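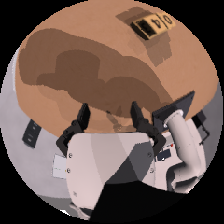

Pollwood: a word list for people who make crosswords

Hello! Pollwood is a plain text list of words and short phrases that I use when I'm setting crosswords for the Flolilby newsletter. I've been adding to it for ages and enough people have asked for a copy that it seemed easier to put the whole thing up here, along with some notes on how it works and where it goes wrong.

Last tidied up: Sun 9 March

What's in it

One entry per line, then a semicolon, then a score out of 100. A high score means I'd be happy to see the word in one of my own grids. Anything under 12 is there mainly so your filling program can tell you it exists when you're desperate (we've all had that corner).

There are 2,000 entries that I've scored by hand. The rest have a score of 50, my way of saying I haven't got to them yet. Please don't read anything into a 50!

Files

pollwood.txt - the main list
phrases.txt - anything with a space in it, spaces kept
pritchard.txt - see below
changes.txt - what I added or threw out, newest first

The Pritchard file

Pritchard is the little program I wrote to check the list for doubles and odd characters. It also spits out words it thinks are misspelt, and pritchard.txt is that pile. A lot of them are perfectly good words, especially the food ones and anything to do with knitting, so have a look before you bin them. I get through a few on the train when I remember.

How I score

By feel, I'm afraid. Ordinary words with lots of ways to clue them go up high. Plurals of things you'd hardly ever have more than one of go down. I'm mean to abbreviations and far too kind to birds. If you set cryptics you'll probably want to push up anything that breaks nicely into smaller words, as I only make the quick sort and wasn't thinking about that at all.

British spelling all the way through, so COLOUR and not COLOR, and both -ISE and -IZE where I'd accept either. Accents are stripped out.

Using it

It loads straight into Plurnulier, which is what I use for filling grids. Go to Lists, then Add, and pick the semicolon option or every word will come in with its score stuck on the end. Version 2 remembers the setting, older ones forget it each time you close the window.

Known problems

Some entries in phrases.txt have a trailing space.
Place names are very lopsided (lots of Devon, hardly any Scotland).
RHUBARB was in twice with different scores until June. If you've got an old copy, keep the higher one.

Copying and sharing

Do what you like with it. If you print a puzzle made with it I'd love to see it, and if you find a rude word I've missed, open an issue and put the word in the body, please, not the title.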